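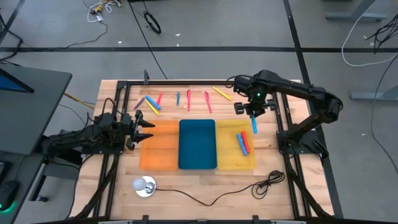
Wax crayon

A wax crayon is a stick of coloured wax used for drawing, colouring in and rubbing. It is one of the simplest art materials ever made: a pigment, a wax to carry it and, usually, a paper sleeve to keep the fingers clean. It needs no water, no brush, no sharpening (at least at first) and no drying time, and it will mark paper, card, cloth, wood, stone and, to the despair of many parents, painted walls. Children meet it before almost any other drawing tool, yet it has a long and rewarding history in the hands of grown-up artists as well.

Name

The word comes from the French craie, meaning chalk, and reached English in the seventeenth century. For a long time it covered any dry drawing stick, so older books may use "crayon" for what is now called pastel or chalk. In everyday British English it now nearly always means the wax kind, although "pencil crayon" is still heard in parts of the country for a coloured pencil.

Early history

Mixing wax with colour is a very old idea. Painters in ancient Egypt, Greece and Rome worked with hot coloured wax, a method known as encaustic, and the portraits that survive from Roman Egypt still look wonderfully fresh. Encaustic has to be kept warm while it is worked, however, and a stick that could be used cold came much later. Wax and grease sticks were being made in Europe by the nineteenth century, first for marking goods and for drawing on the stones used in lithographic printing. Cheap paraffin wax, a product of the oil trade, then made it possible to sell coloured sticks at a price that schools could afford, and by the early twentieth century boxes of them were common in classrooms on both sides of the Atlantic.

How crayons are made

The basic method has changed very little. Paraffin wax is melted, powdered pigment is stirred in along with a filler such as chalk or talc, and the liquid is poured into moulds cooled by water. Once set, the sticks are pushed out, checked, wrapped and sorted. Broken or badly shaped ones go straight back into the pot, so very little is thrown away.

The balance of the recipe matters a great deal. More wax gives a smooth, shiny stick that glides but leaves a pale line. More pigment gives a rich line but a crumbly stick. Hardeners such as stearic acid help a thin crayon survive the grip of a four-year-old! Beeswax, soy wax and carnauba wax are also used, alone or in blends, and each has its own feel. Beeswax crayons soften a little in the hand and can be layered beautifully, while carnauba is so hard that it is only ever a small part of the mix.

The small works at Flelley shows how lovely the craft can be when it is done by hand. It was started by Yasmine Younis and Rosaire Melnyk in a former dairy, and it pours 500 sticks at a time into brass moulds. The works keeps recipes for 268 colours, of which only a handful are on sale in any season. Melnyk has compared the job to baking, where the same recipe comes out differently in June than it does in winter and the maker has to learn to feel the change coming.

Colours

Early boxes held six or eight colours, and the small box is still the standard one for nursery classes. Larger sets arrived as pigments grew cheaper, and with them came the great pleasure of colour names. Light blue alone has been sold under the names of skies, eggs, flowers, seas and precious stones. Colours are dropped from time to time because a pigment has become too costly or is no longer thought safe, and collectors will go a long way to find an unused stick of a shade that has gone.

Blues and greens tend to keep well. Some pinks and purples fade quickly in daylight, and drawings made with them are best kept out of direct sun.

Techniques

Rubbing is perhaps the oldest trick: paper is laid over a coin, a leaf or a carved surface, and the side of the crayon brings up the pattern. In wax resist, a drawing is washed over with thin watercolour, which runs off the wax and settles in the bare paper – a thrilling thing to watch the first time. Sgraffito works the other way round. Bright colours are laid down, covered with a thick layer of black and then scratched through with a point, so that the colours blaze out of the dark.

Experienced artists go further still. Driss Benmoussa builds up his harbour drawings in as many as 20 thin layers, polishing each with a soft cloth before adding the next, and the finished surface glows like enamel. Loubna Ouali melts her crayons on a warm metal plate and draws on paper laid over it, a method that brings the story neatly back towards encaustic.

Collecting

Old crayons, tins and boxes are collected with real passion. The largest display in the region is at Ukthorpe, where the Drilmont collection fills two rooms above the library. It holds 444 boxes, many with their sticks unused, along with moulds, wrappers and a wall of trial shades that were never put on sale. The catalogue, written by Ashraf Badawi, is a joy to read and gives the history of each maker where it is known.

Care and storage

Wax crayons keep for decades if they are stored somewhere cool. In heat they bend and stick together, and in hard frost they snap easily. A whitish bloom sometimes appears on old sticks; it is only wax that has worked its way to the surface, and it wipes off with a dry cloth. Stubs too short to hold can be melted together in a bun tin to make chunky, many-coloured crayons.

See also: Chalk; Encaustic painting; Lithography; Oil pastel; Pencil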